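Setel Wrist Gripper – Set-up Guide
Section 3: Your first pick with a bottle
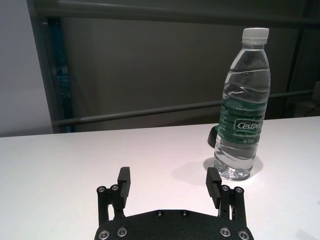 3.1 Before you start

I'm assuming you've bolted the gripper to the arm, plugged in the lead and got through Section 2 without any red lights. If you skipped the homing routine in Section 2, go back and do it now. I've skipped it myself more than once and the fingers end up a few millimetres out all day.

For this section you'll need:

A bottle of water with the cap on. A 500 ml one is fine, and so is anything near that size.
A clear bit of table in front of the arm.
The Kolitz app, open on the Live View page.
The stop button within reach of your free hand.

I like a bottle for the first pick. It stands up by itself, it gives a little when you squeeze it, and the ribs show you very quickly if the grip is sitting crooked (a tin can hides everything!). Please do use a full one. Empties are so light that the fingers knock them over before they've closed, and then you spend your morning crawling under the table.

Caution: screw the cap down tight. The gripper isn't sealed against water and the warranty doesn't cover a soaking.

3.2 Placing the bottle

1. Send the arm to its Ready pose from the Kolitz menu. The fingers should open all the way. If they stop short, see 3.5.

2. Stand the bottle on the table just past the fingertips. It doesn't have to be dead centre. In my view above it's over to the right, beyond the right finger, and that's a perfectly good place to begin.

3. Turn the bottle so that some of the label faces the camera. Clear plastic and water bend whatever is behind them and throw bright highlights, so the finder does much better with a printed patch to hold on to. The green label on mine, with Cestbon across it in white, stands out nicely against the white table.

4. Look at Live View. You want to see both fingers, the gap between them, and the bottle from cap to base. If the cap is missing from the top of the view, slide the bottle back a touch.

Note: shadows on a pale table are normal and you needn't fuss over them. Strong sun is another matter. If your table is by a window, pull the blind down until you've finished this section.

3.3 Lining up

5. Tap Find. A yellow outline should settle on the bottle. Give it a moment – it does wander a bit at first.

6. If the outline lands on something else, drag it over to the bottle with your finger and tap Keep. Anything small and dark standing behind the bottle can pull it off target, so move such things away if it keeps happening.

7. Tap Centre. The arm shifts sideways until the bottle sits in line with the gap. Keep your hands off the table while it does this.

8. Check by eye that both fingers will pass either side of the bottle. If one looks as though it'll clip the side, nudge the arm with the arrow keys in the app. Small taps are best.

3.4 Closing and lifting

9. Set Grip to 40. That's the setting I use for soft plastic. Lower and it may slip, much higher and you'll crush the label in.

10. Tap Approach, then wait for the arm to stop by itself.

11. Tap Close. The ridged faces should meet the bottle on both sides together. If one side touches well before the other, open up and repeat steps 7 and 8.

12. Tap Lift 2 cm. I know it's tempting to go higher straight away, but do the small lift first and watch for the bottle sliding down.

13. If it holds, tap Lower, then Open. Do the whole thing 3 times before you move on to the Quintero tray in Section 4.

Caution: never reach in to steady a slipping bottle. Let it drop, press stop, and mop up afterwards.

3.5 If something's not right

Fingers don't open fully: check the silver pivot screws on the finger links. They should be snug and no more. Overtightened ones make the links stiff, and I'd say that's behind most of the emails I get.

Outline keeps flickering: turn the label towards the camera again, or stand a sheet of plain card behind the bottle.

Bottle tips on approach: the arm is coming in too high. Drop it a little and try again, aiming for the middle of the label.

App says "No wrist": the lead has worked loose at the Guvidska connector. Power off before you push it back in.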